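Rovent Lukus 2 Outdoor Delivery and Patrol Robot

Category: Ground robots, outdoor, wheeled
Maker: Rovent
Sold and serviced by: Mestico
Our stock status: Order only
Our view: Buy it for flat ground and a fixed route. Think hard before buying it for anything else.

We list a lot of outdoor robots and we send a fair number of them back. The Lukus 2 stays in the catalog, with reservations. The brochure calls it "a tireless member of your campus team." It is a wheeled base that follows a route you have taught it, carries a box or a sensor mast, and stops when it isn't sure. Some buyers need exactly that. Many who ask us about it want something that finds its own way around a busy site, and they should keep looking.

What you get

The base, one battery, the wall charger, a tow strap, the route software on a one-seat license, and a printed quick start sheet that skips the part about setting speed limits. Read the full manual for that. The cargo box is extra. So is the second battery, which Rovent lists under "accessories" and which we would list under "required" for anyone planning a full working day.

Key numbers

Payload: 33 pounds on level ground. Rovent gives no figure for slopes, and we asked.
Charge time from empty: 179 minutes on the supplied charger.
Longest single taught route: 800 yards.
Warranty: 2 years on the base, less on the battery. Check the small print on cold storage.

The 800 yard limit catches people out. It is a software limit, and it counts the way back. If your loading door is at one end of the site and your mail room is at the other, measure the walk both ways before you call us.

How it drives

We had a loan unit for most of November and drove it on Dunmore, the office park where we do our outdoor checks. Teaching a route is easy enough. You walk behind with the handset, drive it once at a slow pace, and save. On the second run it repeats the path by itself. On good paving it held its line well, and we'll give Rovent credit for that, because a few pricier machines wander.

Open ground is where we started to have doubts. The Lukus 2 works out where it is by matching what its camera sees against what it saw on the teaching run. Close to walls and doorways there is plenty to match. Out in the middle of a big paved space, most of what it has to work with is far off, and we found it slowing down and hunting more than we would like. 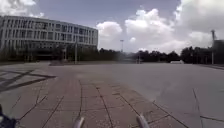 Rovent's answer is to teach the route again in different light, so the software has more than one version to compare. We did that. It helped. It also means somebody has to walk the route in the morning, again in the afternoon, and again when the weather changes, and the sales material leaves those hours out of its savings chart. Put them back in before you show the chart to your boss.

Seams and joints in the paving didn't bother the wheels. Wet leaves did, a little. Curbs are out of the question. The spec sheet says "curb aware," and in our use that meant it saw the curb and stopped. If there is no ramp on your route, this robot will wait at the curb until a person comes to move it.

Software and fees

The one-seat license covers route teaching and basic logs. Live video, multiple users and scheduled runs all sit behind a yearly plan. We don't love that. A patrol robot without scheduled runs is a robot you have to start by hand, and anyone buying it for patrol should treat the plan as part of the price. Ask Mestico for a quote with the plan included and compare that number with the competition.

The logs themselves are decent. Each stop is saved with a time and a short clip, and you can sort by length of stop. Export is to a plain spreadsheet file. Please do look at these during your trial. A route can be marked "complete" in the app even if the robot sat still several times along the way.

Service

Mestico handles repairs and answered our calls the same day, except for one Friday afternoon when nothing came back until the next week. Wheels and bumper parts can be swapped on site with a hex key. Camera faults mean shipping the whole base, and the shipping crate is charged separately if you threw away the first one. Keep the crate.

Who should consider it

Sites with smooth paving, ramps at every crossing, and one or two short routes that seldom change. Light loads. Someone on staff who doesn't mind the teaching walks.

Who should pass

Anyone with gravel, steep ramps, or a parking lot to cross at rush hour. Anyone hoping to run it with no one on site. Anyone whose budget only works if the savings chart is right.

Trial terms

We don't sell the Lukus 2 without a paid trial on your own ground. The fee comes off the price if you buy. We bring the base and one spare battery, teach one route with you, and leave the unit so you can run it without us standing there. Choose the worst part of your route for the trial. The maker's demo lot is as smooth as a gym floor and will tell you very little.

To book, send us a site map with the route marked, the width of the narrowest gap, and the weight of what you want carried, box included.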